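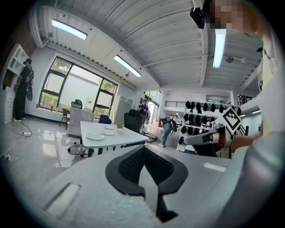 We use cookies to keep your basket and remember your region. Accept | Settings

Peltard Hand Gripper, Pair, with Marker Cubes
Status: on sale again, revised cable exit. Older pairs please read the fault notice below BEFORE using any recordings on a moving arm.

Print this page | E-mail this page

Hand-held grippers for recording two-handed tasks. One per hand, finger lever, parallel jaws, printed marker cube on top for tracking. Light enough for a full session, though your thumbs will complain the first day. Sold as a pair, left and right. Single units as spares only, ask.

Price per pair: $222 off list until the end of April for anyone trading in an older pair. Trade-ins don't have to work. Send them with the cubes on.

FAULT NOTICE, updated Thu 23 January

Affects: all pairs with the straight cable exit (cable leaves the bottom of the handle pointing down). Angled exit is the revised one and not affected.

What happens. Jaw sensor cable gets pulled sideways over a table edge, over and over, whenever the operator reaches for something at the back. The plug inside the handle backs out a hair. Not enough to lose power, light stays on. But the jaw reading freezes at whatever it was last. Tracking carries on fine as the cubes have nothing to do with the cable, so the recording looks healthy. Hand goes where it should, jaws say closed the entire time. Or open the entire time.

Why it's a safety matter and not just bad data. A customer running our grippers with a Biwott two-arm station played back a table clearing task. Recording had frozen at closed. Arm came down over a plate with the jaws shut, pushed into it, plate broke, pieces went a good way across the floor. Nobody hurt. The operator was inside the marked area resetting the table, which should not have been possible, and that part is on the station's gate switch. Biwott have their own notice out. The frozen reading is on us.

We first put this down to bad firmware. Wrong. Shipped an update in a hurry, it changed nothing, sorry to everyone who spent an afternoon flashing handles.

How to check yours

1. Plug in, open the live view, squeeze and release. Jaw number should follow your finger.
2. Keep squeezing and releasing while you drag the cable across the edge of your table, both directions. Do it for a full 20 seconds, the short version misses it.
3. Number sticks? Stop using that gripper. Wiggling the cable brings it back and makes people think it's cured. It isn't.
4. Repeat with the other hand. We have seen rights fail far more than lefts, no idea yet if thats just because most people reach further with the right.

Tracking on its own does not tell you anything here. Clean cube detection, smooth path, and still a dead jaw channel.

Table work with plates and bowls is where nearly all the reports come from. Long reaches, low wrists, cable on the edge.
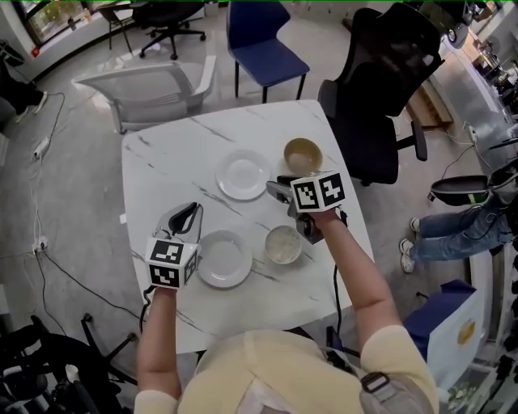 We had one freeze on us in the middle of a bowl pickup and only noticed when the jaw plot was a flat line for the whole afternoon, one customer wrote to the service desk. The same message asked whether taping the cable to the forearm is good enough until the parts arrive. Short answer: for recording, yes, leave a loose loop at the wrist. For playback of anything recorded before the tape went on, no. Check the files first.

Same customer also asked for an alarm in the live view. Fair. Added, see below.

What we are doing

- Clip-on collar that locks the plug and turns the exit to an angle. Free for every affected pair. Made for us by Brakari. Fit it with the small hex key from the original box, do not overtighten, the handle shell cracks.
- Live view now goes red when the jaw reading has not changed for 20 seconds while the cube is moving. You can shorten that, you can't switch it off.
- File checker, runs on old recordings, flags flat jaw channels. Slow on big folders. It will also flag takes where the operator really did hold something the whole time, so look at the video before you bin anything.

Recordings already made

Don't play back unchecked files on a live arm. Simulation is fine. If a model has been trained on them, first run at reduced speed, hand on the stop, no one inside the area, soft props on the table. Foam plates if you have them. Not ceramic.

If you use a third party playback tool such as Bamness: ours sends a "jaw stale" flag now but older Bamness versions drop it without a word. Update, then test by unplugging a handle on purpose. Arm should hold. If it keeps going, call us before doing anything else.

Cable notes

Supplied cable is 55 in., enough for a waist-worn or strap-worn box. Too short for a box on the floor, and stretching it to get there is the quickest way to this exact fault. Extension available, locking plug both ends. Keep slack off the floor where people walk, and away from chair casters, those go straight thru the jacket.

Cubes

No changes. Matte print, wipe with a dry cloth, no alcohol, it lifts the black. Do not swap left and right cubes. If a corner is chipped replace the cube, don't touch it up with marker pen.

In the box

Left and right gripper, two cubes fitted, two cables, spare finger pads, hex key, collar already on (new stock only).

Returns for this fault: we pay shipping. Write JAW on the outside of the carton or it ends up in the general pile. Collars go out in the order requests came in, labs with a live arm first.

Share 6 | Comments 11 | Print | E-mail this page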